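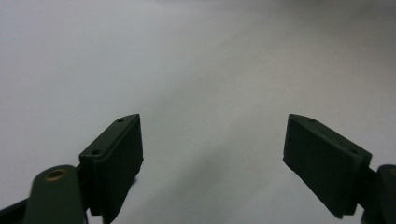

Fernix Two-Finger Gripper Kit, Classroom Version
Item 2089
Sold by Pramix School Supply

The Fernix kit is a hand-held parallel gripper that students build, adjust and use in one semester. It was drawn up for robotics clubs and shop classes that want a working end tool before they have an arm to put it on. Once the build is finished, the same gripper bolts to the Abera bench arm with the adapter plate in the box.

What students do with it

The first part of the course is assembly: linkage arms, bushings, finger blocks, pads. After that, teams practice picking things up by hand with the trigger, and write down which grips slip. The second part moves to the Abera arm and the club's own code. Most schools finish with the Dalico Challenge, a sorting contest held in November, where each team gets 10 minutes at the table.

The finger blocks come in dark green only. Each one attaches with two screws through the angled top face, so a team can pull a finger, file or print a new pad shape, and have it back on in the same class period. Teams may design their own pads for Dalico as long as the linkage is left stock.

In the box

Finger blocks with flat pads, one left and one right
Linkage arms and connecting brackets
Brass bushings, with spares
Hand grip with trigger and pull cable
Adapter plate for Abera arm
Screw pack and hex keys
Printed build guide, 30 pages

Not included: camera, camera mount, servo. The servo pack is item 302 and is needed for use on the arm.

Setup notes

Put the bushings in before the brackets. Doing it the other way means taking the whole side apart again -- this is the most common question we get from first-year clubs.

Tighten the linkage screws until the arm stops wobbling, then back off a quarter turn. The fingers should open and close at the same speed on both sides. If one lags, check the cable routing at the base first.

Wipe the pads with a dry cloth between sessions. They pick up lint and fibers, mostly along the lower edges, and a dirty pad will drop smooth parts. Do not use oil on the pads or the finger blocks.

For practice, use a plain light table top. Students can see the gap between the fingers better, and teams that later add a camera will have less trouble picking out the part from the background.

Ordering

One kit serves a team of three or four. Replacement pads are sold in pairs. School purchase orders are accepted -- put the item number on the form along with the name of the club or class. Kits for this year's Dalico Challenge must be ordered by September 28, 2026. Orders received after that date will ship with the spring batch.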